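Household Notes: Marking Property and Keeping a Record the Police Can Use

Compiled by Yolanda Mamani
Updated 2021-03-25

Most stolen tools and electronics that are recovered in Clembridge do not go back to their owners. The police property room held 1022 unclaimed items at the January audit, and most of them had no mark, or had a serial number that did not match any theft report. The notes below cover marking, record keeping and a few changes to doors and sheds.

Serial numbers

Copy the serial number from the item itself. The number on the carton is sometimes a batch or model code. On cordless tools the plate is usually under the battery or on the underside of the handle. On bicycles it is stamped into the bottom bracket shell, so turn the bicycle upside down and wipe the area with a rag and a little degreaser before reading it. Write zeros with a slash and print all letters in capitals. A number with one wrong character will not produce a match when it is searched.

Flat-screen televisions carry a paper label on the back that fades. Many also show the number in the settings menu under "About" or "Support." Compare the two.

Engraving

A carbide-tip electric engraver works on steel, aluminum and hard plastic. The Sidden pen I use has a stroke dial that goes from 1 to 5; I set it to 4 for steel and 2 for plastic. Hold the tip nearly upright and form each letter from short straight strokes. Curves wander.

Use an identifier the local department has agreed to accept. Ask at the front desk before you start. Do not engrave a Social Security number, which was common advice years ago and creates a separate problem if the item is stolen.

Put one mark where it can be seen and a second where it cannot, such as inside a battery bay. Do not engrave battery packs, pressure vessels, helmets, ladder rails, or the blade or wheel of any cutting tool. For those, use a paint marker or a tamper label if the maker's instructions allow it. Remove power from anything electric before marking it. Wear eye protection.

Ultraviolet pens

UV ink is suited to porous surfaces: unfinished wood handles, canvas bags, the backs of picture frames. On glazed or painted surfaces it rubs off. Sunlight breaks it down, so an item kept outdoors needs re-marking more often than one kept in a drawer. Check the mark with a UV flashlight in a dark room every January and write the date of the check in the log.

The log

A spreadsheet is adequate. My columns are item, maker, model, serial number, mark location, purchase date, price paid and receipt location. The household list here runs to 17 pages printed. Keep one copy off the premises – a relative's house or an online account – because a laptop holding the only copy tends to leave with everything else.

Photograph each item twice, once whole and once close on the serial plate. Set it on a plain, matte surface that does not throw glare. Plates stamped without ink read best with a flashlight held low to one side.

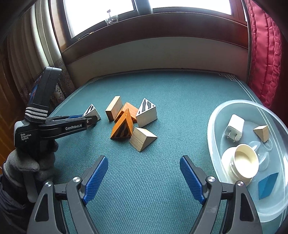

Name each photo file with the serial number so that a search of the folder finds it. Jewelry has no serial number, so photograph it next to a ruler and record any hallmark or inscription as text.

Shed and garage doors

Replace the short screws in the hasp with carriage bolts, with the nuts and a backing plate on the inside. Peen the bolt ends or use locking nuts. Hinges with exposed pins need either a fixed pin or a security stud in the leaf. A closed-shackle padlock leaves little room for bolt cutters; I have a Skedora on the shed and a Pavliuk on the side gate. Both need dry graphite twice a year. Oil collects grit and should be kept out of the cylinder.

Cover shed windows from the inside with opaque film. Ladders go inside, or on wall brackets with a chain through the rungs.

After a theft

Leave the door and lock alone until an officer has seen them or told you by phone that nobody is coming. Give the report number to the insurer. Many policies set a separate limit for tools – mine is $2000 – and ask for the serial numbers again on their own form. Print the relevant log pages and attach them, with the report number written at the top of each sheet.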